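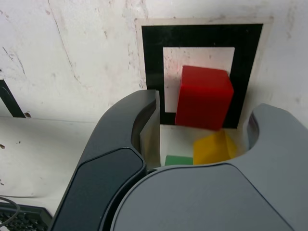 Photo: Puspita Nugroho / Trasen build log

Trasen 2 grasp planner - is the perception side any good?

vakulenko_v
Read the build log over the weekend and I'm not buying the headline. It says 1,664 grasps planned "from vision alone". Then you look at the photo at the top and there's a black-bordered marker on the wall right behind the red block, and part of another one off to the left. So which is it? If the pose comes from markers, say markers.

pnugroho
My photo, my log, so I'll answer. The markers give us the camera pose. The blocks are segmented by colour and fitted as boxes. The planner never gets a block position from a tag.

vakulenko_v
OK, but the red block is sitting over a good part of that marker. What does your camera pose do when the corners disappear?

pnugroho
It drops that tag and uses whatever else is in view. If it has fewer than 2 it holds the last pose and trusts the joint encoders.

shinji_t
"Holds the last pose" is where I'd start digging. We ran Elolgate's tracker with the same fallback and the pose jumped every time a tag came back. Small jump, but the controller chased it and the fingers twitched. Do you filter on re-entry?

pnugroho
Low-pass over 3 frames. I know it's crude.

amirul.w
I'd be kinder than Vsevolod. Tags for the camera are normal and I don't see the scandal. What bothers me is the colour segmentation. Red, yellow and green on a white background is about as easy as it gets. Try it with a beige block and see how your masks look.

vakulenko_v
Not calling it a scandal. I'm saying the headline is wrong.

ismael_sales
Disagree with Amirul. The green one is nearly all hidden behind the finger from this angle, only a sliver left, and the yellow is partly covered too. Fitting a box to a sliver is hard whatever colour it is. Puspita, does the fit carry on from earlier frames or start fresh?

pnugroho
Carries on. Each box is kept for 100 frames after its mask gets too small, then thrown away.

ismael_sales
Then half your planning is done on memory. Fine if nothing moves. The moment a finger nudges the yellow one, your green box is a guess and the collision check passes anyway.

shinji_t
Agreed. Liem has the same hole, they just don't write about it. You could grow the box a bit for every frame it goes unseen - cheap to do and the planner gets more careful by itself.

pnugroho
That I can try. It's a few lines in the scene update. I'll also change "from vision alone" in the log.

vakulenko_v
Thanks. Please put the failures up as well. A count of planned grasps tells me nothing about how many held.

amirul.w
Same question for Trostari while we're at it, their page has been quoting planned grasps since November.

pnugroho
Failure log needs cleaning up first, half the entries have no reason code. Will post in this thread when it's readable.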